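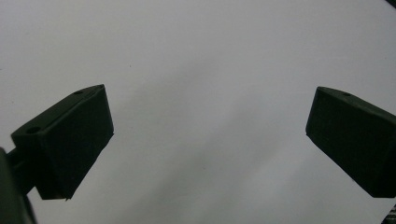
Photo: Josefien Dekker / Drelleo workshop notes

Finger block service and jaw alignment, Drelleo hand-held gripper

This procedure covers inspection, removal, refitting and alignment of the two finger blocks on the Drelleo hand-held gripper with its own camera. It applies to units with screw-mounted blocks. The older clip-on blocks are covered in the Hedum notes and do not share parts with these.

Do the work every 14 operating days, or sooner if the recorded opening no longer agrees with the measured opening. A unit that has been dropped goes through the full procedure before it is used again, whatever the log says.

Tools and materials

Hex driver to suit the block screws
Vernier calliper
Feeler gauges
Lint-free cloth and isopropyl alcohol
Replacement grip tape
Fine paintbrush, dry
White card or a clean white bench top

1. Set up the background

Work over a plain, pale, matte surface. The dark plastic then gives a hard outline in the camera view, and misalignment shows up before the calliper comes out. Diffuse light is preferred. A direct lamp puts a shadow across the opening that the edge finder can mistake for part of a finger. A soft, faint shadow is acceptable.

Release the trigger and let the jaws open fully. Check that nothing is between them, then save one reference view. Name it with the unit number and the word OPEN.

2. Check the open position

Compare the reference view with the one saved at the last service. The top corners of the two blocks should sit at nearly the same height. It is normal for one block to show more of itself than the other, as the camera is not centred on the jaw axis. What matters is that the offset has not changed.

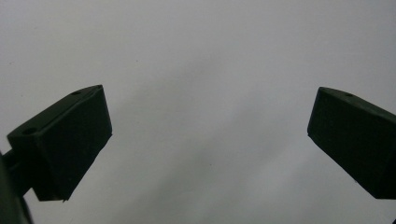 Measure the opening between the gripping faces with the calliper, at the top corner and again at the lowest point of the face. Write down both values. If they differ from the last service by more than the tolerance on the unit card, go on to step 3. If they agree, skip to step 5.

3. Remove the blocks

Power the unit down and unplug the data cable. Support the block with one hand and back the screws out evenly, a half turn each, until they are free. Keep left and right hardware in separate trays. The blocks are mirrored parts and will bolt up on the wrong side with a little force, which damages the neck.

Inspect the neck for whitening or fine cracks. Printed blocks from the Nitstead batch tend to fail there first — discard any block with a visible crack, and do not glue it.

4. Refit and align

Brush the screw recesses clean. Seat the block against the mount, start all screws by hand, then snug them without tightening. Close the jaws slowly on a feeler gauge and let the faces settle against it. Tighten in alternate steps while the jaws are held closed. Open and close the jaws 4 times, then repeat the measurement from step 2.

If the faces meet at the top and leave a gap at the bottom, the block is sitting proud at the rear. Loosen it, clean behind it and start this step again. Do not shim.

5. Renew the face covering

Worn covering changes the effective opening and can leave strips hanging into the camera view. Peel it off completely, including any residue on the edges. Wipe the face with alcohol, let it dry, and apply new tape from the top edge down. Trim flush with a sharp blade. Never lay new tape over old.

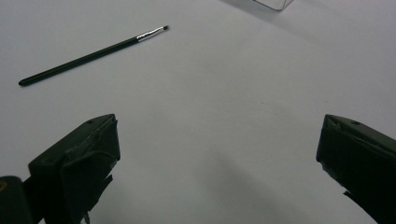

Dijkstra Bench Notes, Issue 45

6. Test on small objects

Use a slim handled item lying flat on the bench. Approach from above, close until both faces touch the handle, lift, hold and put it down again. Repeat with the unit turned end for end. The item should not rotate in the jaws when lifted near its balance point. If it does, recheck the faces for a high spot in the tape.

Keep clear containers well back from the test area. Transparent walls give weak outlines, and the edge finder does not handle them consistently.

7. Log the service

Record the unit number, both opening values before and after, any blocks replaced and the cycle counter reading. The sample entry in the unit log reads 2,073 cycles, blocks retained, covering renewed both sides. Save a new OPEN view to replace the previous reference, and move the old one to the archive folder.

Revised Saturday, March 26, 2022. Next scheduled revision: May.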